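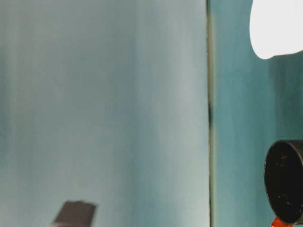 My car failed inspection in January and I decided not to fix it. The repair would have cost more than the car was worth, and I had been saying for years that I should try the bus. So I have been taking the bus to work since then, and a few people have asked me how it's going. I'm writing it down in one place so I can send them the link.

I live in Kitville, up the hill behind the old feed store. I work in Plovona. By car the trip is quick if you leave early and miserable if you don't. By bus it takes two buses, the 6 down to the transfer station and then the 125 out along the highway. The 6 comes every half hour in the morning. The 125 comes less often than that and it's the one you plan your day by.

The first week I got it wrong every day. I left the house when the app said to leave, which puts you at the stop at the exact minute the bus is supposed to come. The 6 runs early. I watched the back of it go down the hill twice before I started leaving the house while my coffee was still too hot to drink. I bought a cup with a lid that screws on. It leaked into my bag, and I bought a better one, a Parri, which cost more than I wanted to spend on a cup and has not leaked yet.

The other thing I got wrong was shoes. I have a pair of work shoes that are fine for walking from a parking lot to a desk. They are not fine for standing on packed snow. I wear boots now and keep the work shoes in the bottom drawer of my desk, where they have pushed out the hanging files I never looked at anyway.

Money is what people ask about first. I added it up at the end of the second month. The pass costs less than I was spending on gas alone, before insurance and the parking permit. I got part of the permit refunded, after three emails and a form that had to be signed by someone in a different building. I have not done anything sensible with the difference. Some of it went to the cup and the boots, and some went to a ride home one night when I stayed late and missed the last 125. That ride cost more than a week of buses. I check the time more often now.

People ask about the time next, and there the bus loses. It takes me a good deal longer to get to work and longer still to get home, when the connection is bad. The evening 6 leaves the transfer station just before the 125 pulls in. I can't tell if this was planned by someone or just happened. I wrote to the transit office and asked. They wrote back that my comment had been received and would be shared with the scheduling team. The schedule has stayed the same.

So I wait at the transfer station most evenings. It has a shelter with three walls, a bench that slopes so you can't lie on it, and a machine that sells passes when it is working. Across the street is a bakery called Hokia. It closes before I get there most nights, but once in a while I'm early and they are still selling what's left. The rye is good. The rolls are better in the morning, I think, though I've never had one in the morning.

I read on the bus now. I had not finished a book in a long time before this. I started with mysteries from the library, the kind with the big print, and found I could read on the 125 without getting sick as long as I sat on the right side toward the front. On the 6 I can't read at all. It goes down the hill with too many turns. I look out the window on the 6, and I've learned more about my own neighborhood than I did in nine years of driving through it. There is a house on Mill Street with a boat in the yard that someone works on a little at a time. There's a shortcut with stairs between the church and the school. I had no idea those stairs were there, and they cut the walk to my dentist in half.

You get to know people by sight. I don't talk much on the bus and most other people don't either, in the morning. There is a woman who gets on at the hospital in scrubs and sleeps with her forehead on the seat in front of her, and wakes up at her stop every single time. There are two boys who should be on a school bus, as far as I know, and aren't. The one person I've had real conversations with is Bleddyn Samuel, who works at the county records office and has been riding the 125 since before it was called the 125. He told me which drivers will wait if they see you running and which ones won't. He also told me to sign up for the text alerts instead of trusting the app. He was right on both counts.

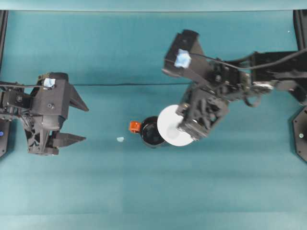

The hardest part has been errands. When I had the car I never thought of errands as something to plan. I would stop for milk, or drive back out for the one thing I forgot. Now I keep a list on the refrigerator and I do most of it in one trip, with a backpack and one of those carts on two wheels that I used to think were for older people. I'm not that far off from older people, to be fair. The cart holds more than you would think, but it is a pain to get up the bus steps when it's full. The newer buses kneel at the curb and the older ones don't, and you find out which one you have when it shows up.

I buy less. I didn't set out to. Cat litter used to come home with me in the large size and now it comes in the small size, which is a worse deal per pound and I have made my peace with it. I gave up on the warehouse store completely. I let the membership run out in the spring.

For the bigger things I have help. My neighbor Katia Carbone drives to the garden center and the hardware store on weekends and has offered me a seat whenever I want one. I felt strange about taking her up on it at first. I gave her gas money and she gave it back, so I started bringing her bread from Hokia on the nights I catch them open. She has not given that back. I also water her tomatoes when she is at her sister's, which I was already doing before any of this.

Visiting my brother is the one thing I haven't solved. He lives out past the end of the line, and the bus that goes there runs on weekdays only, when I'm at work. I rented a car for a weekend to go see him and it was strange to drive again. I kept both hands on the wheel the whole way. I had forgotten how much you have to pay attention. On the way back I hit the traffic outside Plovona and sat in it with the radio on, going nowhere, and a 125 went past me in the bus lane.

Weather matters more than I expected. I used to know in a general way if it was cold. Now I know what the wind does at the corner by the stop, and that rain from the east comes straight into the shelter at the transfer station, through the side with no wall. I have a long raincoat that makes me look like I'm going out on a fishing boat. It works. An umbrella was useless up on the hill. Mine went inside out and I left it in the trash can at the stop, where two others already were.

In summer the problem is the opposite. The 6 has air conditioning and the 125 sometimes has it. I keep a clean shirt in the drawer with the shoes.

My sister-in-law asked me if I was going to get another car before winter. I told her I'd think about it. I looked at a few listings one evening and the prices were higher than I remembered, and then I closed the laptop and made dinner. I may end up with a car again at some point. My knees are all right now but they won't be forever, and the hill isn't getting any flatter. For this winter I've bought a second pair of wool socks for the boots and the slip-on cleats that Bleddyn recommended.

The new schedule comes out next month. If they move the evening 6 back even five minutes I would be home in time to cook something that takes longer than pasta. I've written to them again, and I asked Bleddyn to write too. If you ride the 125, the comment form is on the transit website, at the bottom, under Contact.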